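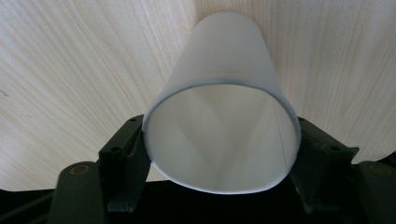 White cup, open end toward the viewer.

Immigration and Nationality Law
Handout 6: Residence and Presence in Naturalization Cases
Instructor: Antigoni Petridis
Revised 30 Apr 2021

6.1 Scope

These notes cover the time requirements under section 316 of the Immigration and Nationality Act (INA) and the shorter period for spouses of citizens under section 319(a). Good moral character, the English and civics tests, and military cases are covered in later handouts. Read the statute first. The regulations at 8 CFR 316.2 and 316.5 fill in most of the detail.

6.2 Four separate requirements

Students often merge these. Keep them apart in your answers, since an applicant can meet one and fail another.

(a) Continuous residence. Five years as a lawful permanent resident immediately before filing, residing continuously in the United States.

(b) Continuous residence after filing. The same residence must continue from the date of the application up to the admission to citizenship.

(c) Physical presence. At least half of the five years, or 30 months, spent bodily in the country. In day counts the agency works with 913 days.

(d) State or district residence. Three months in the state or service district where the application is filed.

Residence means the principal actual dwelling place in fact, without regard to intent. See INA 101(a)(33). A mailing address kept with a cousin does not make a residence. A person with two homes will have to show which is the principal one.

6.3 Absences

Absences are sorted by the length of each single trip.

Six months or less: no presumption of a break arises. An officer may still look at a pattern of repeated trips with short returns.

More than six months but less than one year: a break in continuous residence is presumed. The applicant may rebut it.

One year or more: continuity is broken. The main way around this is an approved application to preserve residence (Form N-470), open only to people in listed kinds of work abroad. A reentry permit does not do the same job. It helps the holder return as a permanent resident and has no effect on the break for naturalization.

Evidence that may rebut the presumption is listed at 8 CFR 316.5(c)(1)(i). It includes proof that the applicant did not end employment in the United States, that immediate family stayed here, that the applicant kept full access to the home here, and that the applicant did not take a job while abroad. The list is not closed. Tax transcripts, lease records and pay records are the usual exhibits.

After a break of a year or more, the applicant starts over. Under 8 CFR 316.5(c)(1)(ii), an application may be filed four years and one day after the return that begins the new period. Note that the final part of the absence still falls inside the five years before filing. Check whether it is more than six months, in which case the presumption has to be dealt with as well.
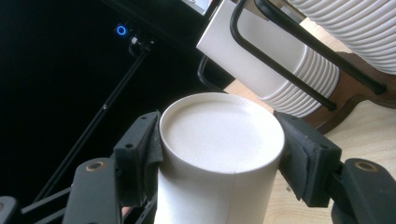 6.4 Worked problem: Bako

Adebayo Bako has been a permanent resident for just over five years. He is single and works for Suvent, a freight software company. In the five years before filing he took four trips. The full days outside the country, leaving out the days of departure and return, were as follows:

Trip 1: 31 days, vacation
Trip 2: 120 days, work at a Suvent client site
Trip 3: 195 days, care of a sick parent
Trip 4: 85 days, work at the same client site

Step 1. Physical presence. The trips add up to 431 days. A period of five years holds 1,826 days if it includes one leap day. That leaves 1,395 days of presence, well over 913. The days of departure and return count as days of presence, so they are not subtracted.

Step 2. Continuous residence. Trips 1, 2 and 4 are each under six months. Trip 3 is over six months and under one year, so the presumption applies to that trip. The large surplus in Step 1 does not cure it — the two tests are independent.

Step 3. Rebuttal. Bako took unpaid leave from Suvent and went back to the same position. He kept paying rent on his apartment and did not sublet it. He did not work while abroad. He has no immediate family in the United States, which removes one of the four listed factors. The other three favor him. A good answer says the presumption can likely be rebutted and names the document that supports each fact.

Step 4. District. Bako moved to another state in August and filed five weeks later. He had not lived there for three months. The filing is premature in the new state on this ground alone, whatever the result in Step 3.

A common error is to add trips 2 and 3 and treat them as one absence. They were separated by a return and ten months of residence. Another is to discuss whether Bako abandoned his permanent resident status. Abandonment is a different question with a different test, and it is taken up in Handout 8.

6.5 Spouses of citizens

Under INA 319(a) the period is three years, with 18 months of physical presence. The applicant must have been living in marital union with the citizen spouse for the three years before filing, and the spouse must have been a citizen for all of that time. The absence rules in 6.3 apply in the same way. Three months in the state or district is still required.

6.6 Early filing

Under INA 334(a) an application may be filed up to 90 days before the continuous residence period is complete. The early filing rule does not shorten the three months in 6.2(d).

6.7 For next class

Read 8 CFR 316.5 in full. Redo the Bako problem with Trip 3 changed to 13 months, and state the earliest date on which he could file. Bring a written answer of one page or less — a timeline may be attached on a second sheet.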